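Home Kitchen Laundry Workshop Search

Washing and Storing White Table Linens

13 July 2021, by the Zustero household desk

Most white tablecloths go yellow in the closet, between one holiday and the next. Starch, body oil and old detergent stay in the weave and darken with time. Wash cloths before storing them, even if they look clean, and skip the starch until you need them again.
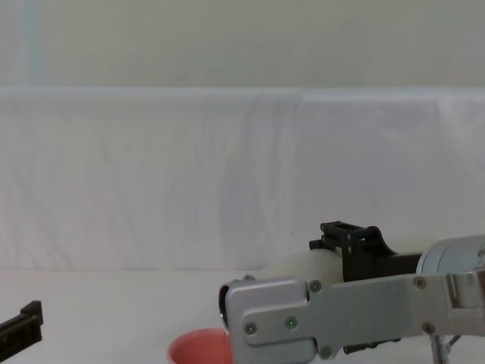
Cotton and linen can take warm water and an extra rinse. Spin at 800 and no higher — faster spins set creases that an iron has trouble with. A white cloth draped over a ledge shows soft folds and creases like these, and for everyday use they can stay. For a dinner, iron while the cloth is still damp, wrong side first. If you have a thermometer, 41 degrees Celsius is warm enough for a regular load.

For storage, roll the cloth around a cardboard tube covered with acid-free paper. Folded cloths should be refolded along new lines every 3 months or so. Keep them out of plastic bags.

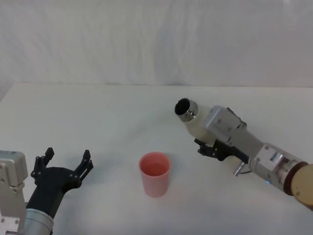
Can I use chlorine bleach on old yellow spots?

Oxygen bleach is safer. Soak the cloth overnight in a tub, rinse twice, and repeat if the spots are still there. Chlorine weakens old linen and can turn some finishes yellower.

Related
Getting candle wax out of cotton
Ironing napkins in a hurry
June reader tips: closets and drawers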